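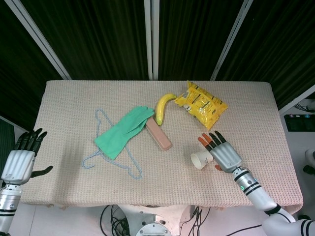

Wednesday evening on the Warik build, so a few posts on where the two-armed robot has got to. September 2018 for anyone reading back later.

Both hands are on. The right one has the orange tips on its thumb and inner two fingers. I want to try them on thin things like paper cups, where the plain dark ones gave me trouble all last month.

Tonight's job was the grip limit. The controller takes a value from 0 to 1000 and I had it at 420 for everything. Too much for a paper cup. I've brought the ceiling down and will raise it again per object.

The list for this round is a cup, a banana, a rubber glove, a bag of snacks, a clothes hanger and a pink block. All things I had in the house or the workshop. Nothing was bought specially except the snacks.

The hanger is the one I expect to be hardest. It's thin, it lies flat and the fingers have very little to get under. A knitted cloth on the table gives a bit of softness to press into. On bare wood the fingertips just skated.

Someone asked about the base. It's a pedestal with a round metal plate bolted on. I checked every bolt again before switching on. Cables are still all over the floor and I'll get to them when the wiring stops changing.

Chin-lung Hsiao wrote the first version of the arm code, which we call Citura. I've changed the part that decides how slowly the hand closes. It now does the last 20 mm at a crawl.

Wrist motor on the left arm is still the old one. The replacement is on order from Gillent and they say next week. Until then the right arm does the picking.

Spent so far: 1720 pounds, not counting tools I already owned. I keep a sheet and can post it if it's of use to anyone.

Next session is the cup, 42 tries, same start position each time. Will put the numbers up here.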